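Pundamitz workroom, table and cloth checklist
Room 207, Nov 15, 2021
Checked by: Nobuhle Ngcobo
Reviewed by: Ka-ming Kong

1. Floor and walkways
Aisle clear to the door: pass
Cords off the floor: pass
Comment: Door mat curls at one corner. Tape it down or replace it.

2. Work table
Legs level, no rocking: pass
Edges free of splinters: pass
Cloth covers the full work surface: pass
Cloth free of loose items: pass
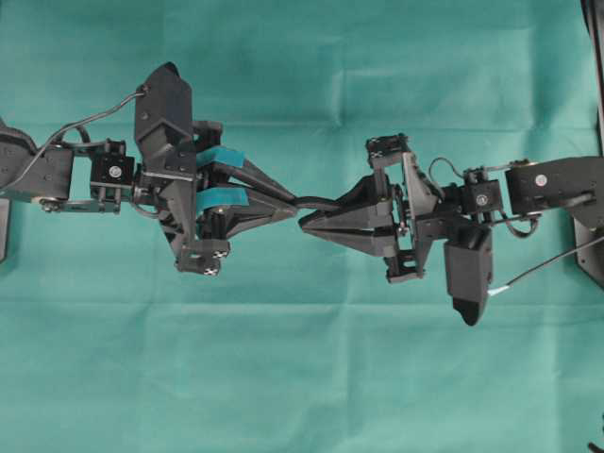
Comment: Fold creases remain in the green cloth. They are shallow and acceptable for flat work. Press before the next check if they have not dropped out. Spare cloth is on shelf 10, still in the Quiroga wrapper.

3. Lighting
Ceiling lights working: fail
Comment: One tube flickers near the window. Reported in October, ticket 142, still open. N.N.

4. Storage
Heavy boxes below shoulder height: pass
Shelf brackets tight: pass after adjustment
Comment: 2 screws retightened on the lower bracket.

5. Exits and first aid
Exit sign lit: pass
First aid box stocked: fail
Comment: Small bandages low. Reorder from Trovus.

Overall: pass with open items (3, 5). K.K. to close ticket 142 with building services.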